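Yevdokiia Nechyporuk meets visitors at the door of the Kenbridge workshop and asks them to put their bags on the shelf. It was the open day in March, and her team at Wirero was showing how a two-armed robot does laundry. "People expect something with a face," she told me. "Then they see two arms and a washing machine, and they come closer."

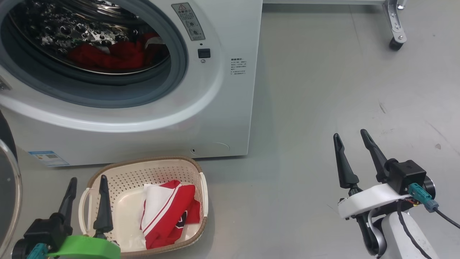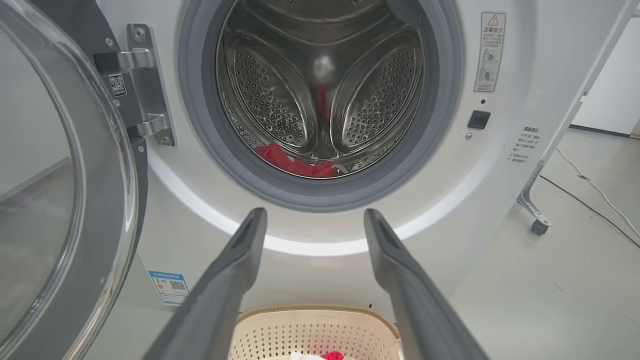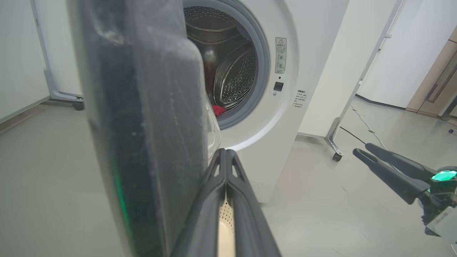
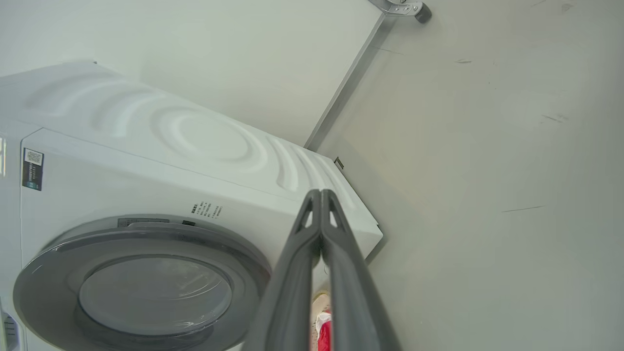

I asked her first about money, as our readers in Iltville always want to know. She would not give a price. The project has run for 2 years, she said, with seven people, and the larger part of the budget goes to paying them. Clothes are the difficult material. "A box keeps its shape. A shirt has a new shape every time you let it go." For this reason the team likes strong colors such as the red clothes in the drum, which visitors can follow easily from the back row.

Her colleague Arwel Yorath keeps the records. By his list they have made 3,055 attempts, and he reads the bad ones twice. "The good ones teach me very little," he said.

Would she let it wash her own clothes? Nechyporuk thought for a moment. "Towels, yes. My wool sweater, I will still do by hand."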